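Tradby Residents Forum
Board: Kitchens and Shared Facilities
Topic: Proposed change to the dishware replacement charge

Fornine_Office
Posted Aug 11, 2018
Residents are advised that the replacement charge for shared dishware at Fornine House is under review. During the last accounting period the house spent $1,390 on plates, cups and serving bowls. Of that sum, $387 was recovered through individual charges. The office proposes to add the remainder to the general kitchen fee beginning in November. Comments are invited in this thread.

medve_east
The east wing objects to the proposal as written. Residents who keep their own dishes would be paying for items they do not use. The present system of individual charges should remain in place and should be enforced.

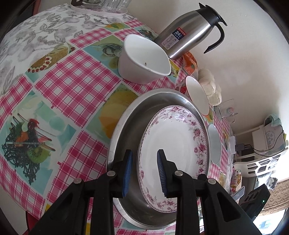 We would also ask the office to state how much of the total went to serving bowls, which are used mainly at house dinners and belong in the events budget.

Fornine_Office
Serving bowls accounted for $273. The office agrees that this amount may be moved to the events budget.

risia_tenant
I support the shared fee. Individual charges depend on a resident reporting the breakage, and the amount recovered suggests that few do so. A shared fee is also simpler to administer.

medve_east
Simpler for the office, perhaps. It removes any reason to take care. Risia House adopted a shared fee and its costs rose to $456 in the first term.

risia_tenant
That figure included a full set of new cups, as the house notice stated at the time. It should not be cited as breakage.

medve_east
The correction is noted. Our objection to the fee stands.

Fornine_Office
Both positions will be entered in the record. A revised proposal, without the serving bowls, will be posted on this board.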